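Speaker notes: Selling and buying old cameras at a small auction
Plevgate Camera Club, evening talk, starts 7 p.m.

Opening

Thank the club. Say who the talk is for: people with a shelf of old cameras who are thinking of selling a few, and people who want to buy at auction but have only bought online so far.

Say what it won't cover. No investment advice, no predictions about which makes will go up. I have been wrong on that often enough.

Plan is one hour with questions. If the projector is slow, start with the handout and come back to the slides.

Why a small auction

Most people go to the large houses first or to the online sites. The large houses want rare pieces with a good story. They will often turn down an ordinary camera in good shape, or put it in a mixed lot with five others, and the seller is disappointed.

The small rooms are different. Potwood holds two camera sales a year, spring and December. The catalog is plain, the photos are adequate, and the people bidding mostly know what they are looking at. Ordinary cameras sell one at a time there if they work.

Downside: fewer bidders. If two people want your lot, you do well. If one person wants it, it goes at the reserve. Mention my folding camera that sold for the reserve and then turned up on a dealer's table a month later at double. Let them groan, then move on.

What the room charges

Go slowly here. This is the part people write down.

Seller's commission at Potwood is 16 percent of the hammer price. On top of that there can be a charge for the catalog photo and a charge for unsold lots. Ask for the terms on paper.

The buyer pays a premium as well. It changes from room to room. A buyer works out the most they will pay in total and bids backward from there, so the premium comes out of your pocket too, even if it is not on your statement.

Work one through on the board. Hammer price 300. Commission at 16 percent is 48. Seller gets 252 before any other charges. Ask them to do the same sum for a camera that sells at 60. They get 50.40, and a photo charge would take more of that. Cheap cameras are better sold at the club table.

Getting a camera ready

Most of the damage I see is done the week before the sale by the owner.

Leave the leather alone. A dry cloth and a soft brush are enough. No shoe polish, no furniture spray.

Take out old batteries. If the contacts are green, say so in the description. Do not scrape them.

Fire the shutter at every speed and write down what it does. "Slow speeds sticking below 1/30" is a good line in a catalog. "Untested" costs you money, and bidders read it as broken.

Look through the lens with a flashlight from behind. Haze, fungus and separation all show up that way. Put what you find on paper.

Keep the box, the strap, the manual and the receipt together. A receipt from the original shop is worth including even if it is torn. If the case has gone moldy, bag it separately so it doesn't spread to the rest.

Serial numbers

Write down the number from the body and the number from the lens. Check that the body number falls in the range for the model you think it is. Handout has a page on where to look.

My own example is the Illero rangefinder, body number 1792. I had it down as the second version for years. The number put it in the first run, and once I knew that, the odd frame counter made sense. It went into the catalog with the right description and drew bids from people who would have passed over it otherwise.

Pass the Illero catalog page around. Ask for it back.

Do not guess at a number that is worn. Write the digits you can read and leave gaps for the rest.

Reserves and estimates

The estimate is the room's opinion. The reserve is your floor. The reserve cannot be above the low estimate in most rooms.

People set reserves too high. The reason is usually what they paid, or what they saw asked for online. Asking prices are not sale prices. Look at finished sales only, and look at several.

If you would be happy to have it back, set a reserve. If you want it out of the house, don't.

Buying

Go to the viewing. It opens at 10 in the morning at Potwood and the first hour is quiet.

Take a flashlight, a loupe, a notebook and a spare film spool. Ask before you open anything. Staff will usually open the cabinet and stand with you while you look.

Things to check in order:

1. Does it wind on and fire.
2. Shutter curtains or blades – holes, creases, oil.
3. Lens, with the flashlight.
4. Focus and aperture rings, full travel both ways.
5. Film door and light seals. Seals are cheap to replace, a bent door is not.
6. Screws. Chewed screw heads mean somebody has been inside.

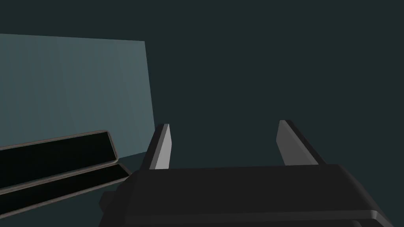
Setting a limit

Write your limit in the catalog next to the lot before the sale starts. Include the premium. When the bidding passes that figure, put the catalog down.

Absentee bids are fine. Leave an odd amount, a step above the round number, because a lot of people stop at the round number.

Online bidding runs a second or two behind the room. On a slow lot that makes no difference. On a fast one you can miss it. For anything I really want I go in person or book a phone line.

After the sale

Buyers: pay and collect the same day if you can. Shipping from a small room is usually by an outside packer and it is not cheap. Check the lot against the catalog before you leave the building. The time to raise a wrong description is at the desk, with the camera in your hand.

Sellers: payment takes about four weeks. Put that in your notes. I get asked about it more than anything else in this talk.

Unsold lots have to be picked up or re-entered. Ask what re-entering costs and whether they will lower the estimate. A lot that fails twice should go somewhere else.

The Oda lenses

Only if there is time. Skip if we are past 7:45.

I entered seven Oda lenses as one lot in the spring sale. That was a mistake. Two were good, four were average and one had fungus. The bidders priced the whole lot by the bad one. I should have sold the two good ones separately, put the average ones together and thrown the last one in a parts box.

General point: one poor item drags down a group. Sort before you enter.

Questions

Ones that usually come up:

Should I have it serviced first? Usually not. A service costs more than it adds, except on the better rangefinders. If you already have a service receipt, include it.

What about cameras with film still in them? Rewind it if you can and take it out. Get it developed or bin it, but don't send it to the sale.

Are movie cameras worth entering? Some are. Projectors mostly aren't, they weigh too much to ship.

Can I sell without a reserve and bid on my own lot? No. Don't do this.

Handouts are on the table by the door. Next Potwood entry deadline is on the back page. Collect the loupe and the catalog page before people start putting coats on.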